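Subject: Re: [cellar-list] Stuck at 19 Brix? Blending the last of the Lepik
From: Wendell Mercado
To: cellar-list

Olesia Zinchenko wrote:

> We picked the last rows of Lepik on Monday and split the fruit
> into two bins. Bin one went dry without any trouble. Bin two came
> in riper, got going fine, and then slowed to nothing with sugar
> still in it. It tastes sweet up front and a bit hollow behind that.
> No off smells that I can find.
>
> I have 53 gallons of the dry wine in a barrel and a little under
> half that of the sweet one in glass. My first thought was to pour
> the sweet one into the barrel and let the dry wine carry it. The
> yeast in there was healthy two weeks ago. Is there a reason not to?
>
> Also, does anybody still have notes on Lepik from the hill blocks?
> Mine are all from the river side and the acid is nothing like it.
>
> Olesia

Olesia,

I would not pour the sweet wine into the barrel. I did that once with a Riltetti red and it cost me the whole lot. The dry wine had finished, so the yeast in it was mostly dead or settled out, and there was enough alcohol to keep what was left from doing much. What I ended up with was a larger amount of wine that was still sweet, and it picked up a mousy taste by spring. Keep the two apart until the sweet one is dry or until you have decided it is going to stay sweet.

What has worked for me is going the other way. Build a fresh starter, get it strong, and feed the stuck wine to it in small steps. It goes like this.

Rack the stuck wine off whatever has settled. Do it gently, but don't worry too much over a little air at this point. Bring it up to a temperature where you are comfortable in a T-shirt. If it is sitting in a cold shed, move it. Half the stuck wines people have brought me were only cold.

Rehydrate a strong yeast, one sold for restarts, following the packet. Use more than you would for fresh juice. Put it in some water and juice with a little sugar and wait until it is foaming hard. Then add a cup or two of the stuck wine. Wait until it is foaming again. Then double it with more stuck wine. Keep doubling. The mistake I see most is people getting bored at the third step and dumping the rest in. Give each step as long as it needs. My last one took six days from packet to full volume and another two weeks to finish.

Take a hydrometer reading before you start and write it down, and taste every day. If you have any way to get the volatile acid checked, do that first. If it is already high there is no point in going through all this, and you would be better off making vinegar on purpose.

On sulfur, hold off until it is done. I know that makes people nervous. I keep the jugs topped and under an airlock and I have had no problem over a few weeks. Once it is dry, rack it, sulfite it, and leave it alone for a month before you even think about blending.

When you do blend, make up small glasses first. I would start with one part of bin two to nine of the barrel and go up from there. Taste them the same evening and again the next day with the glasses covered. The riper wine will look very good at first because it is softer, and then you notice the next day that the blend has lost its edge. With Lepik the edge is most of what you have. It is a pale, tart red and it doesn't do well when you try to make it into something bigger.

As for the hill blocks, I have notes going back a few years, but they are in a notebook and some of the pages got wet. The short version is that the hill fruit comes in later and keeps its acid right to the end. One year I picked at 20 Brix and the wine was still sharp enough that Leilani Begay asked me if I had put lemon in it. I let it go through malolactic and it came out fine. The year I stopped it from going through, I still have bottles I can't give away. The river fruit drops its acid in the last week or so, and you have to be ready to pick on short notice.

The other difference is the smell. River Lepik smells of cherries and not much else when it is young. The hill wine has something like dried orange peel and black tea. I wouldn't call one better. I drink the river wine first, with food, slightly cool, and keep the hill wine until the second winter.

If you want to compare, I can bring two bottles of the hill wine to the March tasting at the Pronderness hall. Same vintage, one with the stems in and one without. The stemmy one was rough for a year and is now the one I would pour. I have 200 corks left over too, the longer size, if anyone needs them. They have been kept sealed.

One more thing. You said "a bit hollow behind that." Sugar can hide a lot, and a sweet wine that tastes hollow may taste thin once it is dry. Don't judge it until it gets there.

Wendell
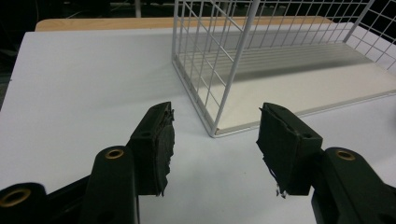

Soledad Brannigan wrote:

I agree on the starter, but I'd go slower on the malolactic advice for the river fruit. If the acid already dropped before picking, letting it go all the way through leaves the wine flat, and then it needs tartaric to taste like anything. Olesia, what was your pH on bin two? If it is on the high side I would worry more about leaving it without sulfur for three weeks. A small dose of lysozyme would hold back the lactic bacteria and won't bother the yeast. I'd like to try the stemmy one in March, and I can use half of the corks.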